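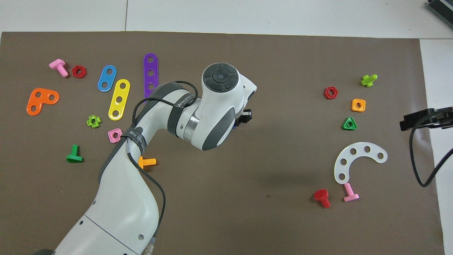 Left arm over the sort mat, thin black cable looped from the wrist back over the arm.

Ticket: Clikus cell, left arm, intermittent gripper dropout
Opened by: Geeta Tiwari
Assigned: Thanakorn Meesuk
Priority: 3

Symptom
Gripper stops answering during the nut and bolt sort. Controller logs a comms timeout at 300 ms, arm holds position. Clears on a gripper restart, comes back within the hour. Right arm not affected.

10:20 – Swapped gripper drivers left to right in software. Fault stayed with the left arm. Config ruled out.

11:05 – Jogged the wrist joint by hand with power on. Timeout repeats near the end of travel, 3 times out of 3. Suspect the cable at the wrist connector, or too little slack in the loop.

11:40 – Connector reseated, screws were finger-tight only. Loop lengthened at the wrist, straps retightened. Asked Dinesh Agarwal for a spare cable from the Rulard kit in case.

13:15 – Low-speed pick test started, full set of pieces on the mat. 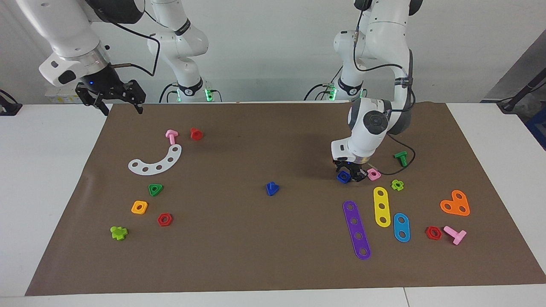 Left gripper on the dark blue square nut. Cable lies on the mat to the right of the gripper.

14:50 – 400 cycles, no timeouts. The longer loop drags on the mat at low picks and could move the smaller pieces. Shortened it slightly and repeated the jog test – still clean.

Open items
Vandana Chaudhary to add the connector screws to the July check sheet.
Fit the spare cable if the timeout returns.

Status: monitoring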